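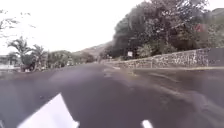 The wet road at Lendham from robot height, stone wall to the right

Flivgate open day, Lendham
9 February 2020

I'd been looking forward to this one since the notice went up in January, and the rain didn't put me off in the slightest. Flivgate look after a single road robot called the Farnent, a white-bodied machine which they send along the road by their workshop, and the open day was all about how they keep it going. Not much in the way of speeches, thank goodness. We got tea, a bench with the covers off, and then a walk outside.

The bench part came first and I could have stayed there all day. The Farnent comes in from every run with a film of road dirt over it, so the first job is always a wipe down with a damp cloth (no sprays, they were very firm about that), then the seals. These are soft grey strips that run round the lid, and you check them by running a fingertip along the whole length and feeling for grit. I had a go and missed a bit by the hinge! They showed me where. The seals come from Makowska, who also make the battery trays, and each one gets a smear of grease as thin as you can manage before it goes back.

After that it's the fixings. There are 11 bolts holding the tray down and they're tightened in a set order, corner to corner, and then gone over again the same way. Each one has a stripe of paint across the head so you can spot one that has crept. I've since done the same on my bike rack.

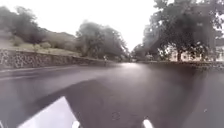
The logbook was my favourite thing on the bench. It's an ordinary hardback with a page for each run, and they were up to run 648. Every page has the weather, the battery at the start (they won't set off on anything under 100 per cent), what was cleaned, what was changed and a space for moans. Some of the moans are very good. A whole fortnight is given over to a connector that only misbehaved in the damp, and in the end it was a nick in the cable sleeve that you could only find by bending it.

Wet tarmac gets its own section in the setup notes. A bright sky on a shiny road gives the camera a strong pale streak to deal with, and under the big trees the surface goes nearly black, so the exposure has to cope with both. They set it outside, with the machine standing where it's going to work, and they won't trust a setting made indoors. The stone walls are handy too. The team use them as a steady edge to check the steering against: drive straight, look at how the gap to the wall changes, bring it back, adjust, go again.

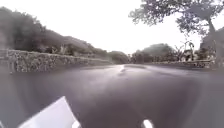

The steering adjustment is much smaller than I'd imagined. It's a threaded rod with a locknut at each end, and a quarter turn is a big change. You slacken the nuts, turn the rod, nip everything up and write the turn in the book before you do anything else. I asked what happens if you forget to write it down and got a very long look.

Back indoors the lid comes off again and stays off for 2 hours so that any damp can get out, with the battery on a shelf well away from the heater. Then new grease, lid on, book signed.

Parking is on the verge side and the tea is free. Bring a proper coat, as the road part goes ahead in any weather, and ask to see the old wheel bearings they keep in a biscuit tin under the bench.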